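Ticket: sincronização do inventário da loja para a central
Produto: Siltard (módulo de stock)
Cliente: Sárközi, artigos de limpeza e casa
Aberto por: Katalin Pintér
Responsável: Gergely Kovács
Prioridade: alta
Estado: resolvido, em observação

Mensagem inicial, Katalin Pintér, 30 de dezembro de 2019

Bom dia. Escrevo em português porque a equipa de suporte me pediu assim, peço desculpa por algum erro. Desde a atualização do Siltard, os artigos que registamos na loja não aparecem na central. No ecrã da loja a ficha fica com o sinal verde de "enviado", mas na central o artigo não existe. Isto acontece com artigos novos e também com artigos antigos quando mudamos a fotografia. Quando mudamos só o preço, a alteração chega bem.

Já reiniciei o computador da loja e o serviço de sincronização. Também saí e entrei de novo com o meu utilizador. O resultado é igual. Temos de fechar o inventário em janeiro e neste momento faltam na central mais de 1.000 fichas.

Resposta, Gergely Kovács

Obrigado pela descrição, está muito clara. Preciso de três coisas: a versão exata que aparece em Ajuda > Sobre, o ficheiro sync.log da pasta do programa e uma ficha que falha sempre, com a fotografia original e não a miniatura. Por favor, não apague a fila de envio. Se apagar, perdemos a ordem das alterações e será necessário comparar as fichas à mão.

Resposta, Katalin Pintér

A versão é a 3.2. O log segue em anexo. Escolhi a ficha da vassoura de cerdas azuis, secção de limpeza de chão, que já tentei enviar muitas vezes e falhou em todas. A fotografia original é a seguinte.
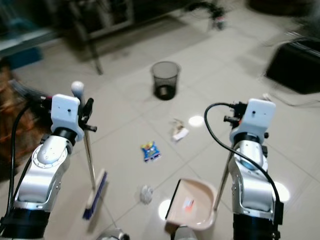
Anexo 2: fotografia da ficha "Vassoura, cabo metálico, cerdas azuis"

Se retiro a fotografia, a ficha passa em poucos segundos. Se a coloco outra vez, volta o sinal verde, mas na central não chega nada.

Nota interna, Gergely Kovács

Consegui reproduzir no ambiente de testes. No log, o envio do texto e o envio do anexo são dois pedidos separados. O primeiro recebe resposta correta. O segundo passa pelo Divbridge, que o corta ao fim de 30 segundos, e o cliente não trata esse corte como erro. A central espera pelas duas partes e, como a segunda não chega, descarta a ficha completa. A interface só olha para o primeiro pedido, por isso mostra o sinal verde.

Experimentei a mesma fotografia com ligação direta, sem Divbridge: passou. Experimentei com Divbridge e a fotografia reduzida: passou também. Passo o assunto à Kinga Hajdu, que conhece a configuração da ponte.

Nota interna, Kinga Hajdu

O limite de tempo foi alterado na atualização. Antes o valor era lido do ficheiro da loja, agora é lido do perfil geral, e o perfil geral tem o valor de fábrica. O ficheiro da loja continua lá, com o valor antigo, mas já não é consultado. Na documentação esta mudança não está escrita. Vou pedir que seja acrescentada.

Resposta, Gergely Kovács

Cara Katalin, encontrámos a causa. Peço que siga estes passos pela ordem indicada:

1. Parar o serviço de sincronização na loja.
2. Abrir o Divbridge, menu Perfis, e escolher o perfil geral.
3. No campo "Tempo máximo do anexo", escrever o mesmo valor que está no ficheiro antigo da loja.
4. Guardar e arrancar de novo o serviço.
5. Em Fila > Histórico, marcar as fichas com fotografia e escolher "Reenviar completo".

O botão "Reenviar" simples não serve neste caso, porque envia só o texto.

Resposta, Katalin Pintér

Fiz os passos. No passo 3 o campo estava cinzento e não me deixava escrever. A minha colega Etelka Hegyi entrou com a conta de administrador e assim foi possível. A ficha da vassoura já aparece na central, com fotografia. As outras estão a entrar devagar, mas entram.

Uma pergunta: o sinal verde vai continuar a aparecer quando o anexo falha? Para nós é este o problema mais grave, porque confiamos no sinal e não verificamos a central todos os dias.

Resposta, Gergely Kovács

Sobre o campo cinzento, tem razão, devia ter indicado que é preciso a conta de administrador. Já corrigi o texto do procedimento.

Sobre o sinal verde, abri um pedido separado para a equipa de desenvolvimento. A proposta é mostrar um sinal amarelo enquanto o anexo não estiver confirmado. Ainda não tenho data. Até lá, o relatório "Fichas sem confirmação", no menu Fila, mostra a situação correta.

Deixo o ticket em observação até a fila ficar vazia.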